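Is the Bemska 16 GB card worth it over the 8 GB one?

Asked by Su-bin Seol, August 2026

I'm replacing a dying graphics card. The Bemska 16 GB costs 80 pounds more than the 8 GB and as far as I can tell it's the same chip at the same clocks. The box promises "next level detail", whatever that means. I play at 1080p on an old monitor. Am I paying for a bigger number?
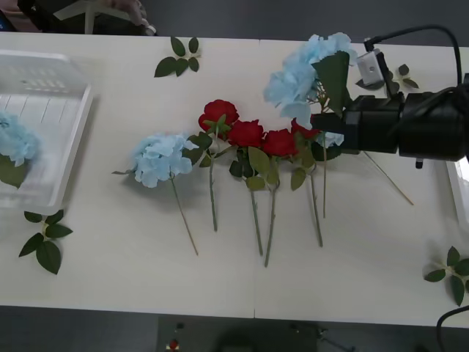 I've also seen the Druvov version, which has 3 fans and looks like the same board with a different sticker.

2 replies

Babatunde Edet
Mostly, yes. At 1080p you'd have to pick your games carefully to see a difference, and the review charts do exactly that. A few newer titles do stutter on 8 GB with textures at maximum - turn them down one notch and see if you mind. I'd want to keep the card a good few years before paying the extra. As for 3 fans, measure your case first.

Dong-geon Min
get the 16, more is better. mine runs fine

Su-bin Seol
Fine compared with what?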